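Keeping the cables out of the way on a tabletop arm

I built mine at the shared workshop in Oltidness, on a second-hand white table, and the arm itself was the easy part (well, easier). The cables drove me up the wall! They run past the sensor housing and down the arm, and at full reach they'd catch on everything.

Step 1: Leave yourself some slack

Move the arm by hand to its furthest corner, then add 12 cm of cable on top of that. I started with 5 and pulled a plug clean out. Darmawan Sinaga, who has the bench next to mine, uses 16, but his arm's bigger.

Step 2: Tie it loosely

Soft hook-and-loop straps, please — zip ties pinch. You want the cables to bow out in a big lazy curve.

Step 3: Put stuff on the table and run it

Toy kitchen gear is great for this, cheap and all different heights. I lay the ketchup bottle across the plate, put the colander on the left and keep the toaster oven over on the right, then run a sweep at speed and watch the cables, not the gripper. 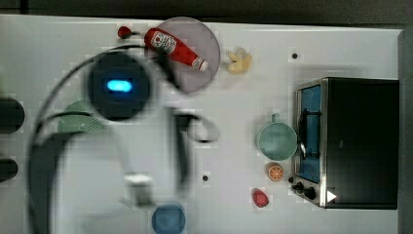
Step 4: Fix whatever snags

Shift one strap at a time and run the same sweep again. I do eight passes before I call it good, then have a cuppa and check the plugs are still tight.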